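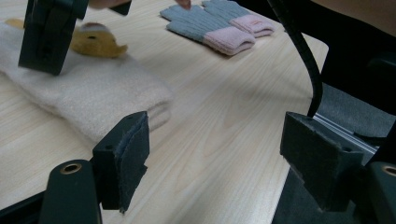
Out and About: Workshop Visits

I'd been meaning to get over to the Barajas workshop since the summer, and in September I finally did it, on one of their open afternoons. It's up a ramp behind a row of garages and the sign is tiny, so I walked past it twice! Anyway, in I went, got handed a tea, and was pointed at the far corner where Ildikó Boros has been building her gripper project, which goes by the name of Dridura.

I'd expected something big on a stand. It's a hand-held thing: you carry it over to the job yourself, with two chunky dark green fingers out in front and a grey pad on the end of each that looks and feels a lot like felt. The pads have had a hard life (one has gone quite frayed along the bottom) and Ildikó says she changes them whenever they stop holding on to cloth. Brass-coloured inserts take the screws, so you can have bits off and on again without chewing up the holes. I've ruined enough of my own prints that way to be properly jealous.

What she's after is laundry. Folding it, sorting it, putting it in piles, all the soft floppy stuff that machines are rubbish at. So the table had a fleece towel on it, a mustard yellow plush toy and a pair of knitted gloves, grey-blue with pink cuffs, and I was itching to have a go with those gloves.

She let me! It's harder than you'd think. My first try I squeezed far too early and pinched nothing at all, and then I got the cuff and dragged the whole glove sideways. Ildikó keeps a log of every grab, good or bad, and she's got over 2,000 in there now. On her best evening she did 360, which sounds like a recipe for a sore wrist to me.

We talked money as well. The lot has cost her 539 pounds so far, mostly in small orders, plus an earlier version called Jastix that never closed straight and now lives in a drawer. She's already sketching the next one, Sustano, with slimmer fingers and a tidier run for the cable.

I stayed much longer than I'd planned and missed the laser cutter demo completely. They're open again on October 2, 2022, from late morning, and I'll be there with a bag of odd socks for her to try.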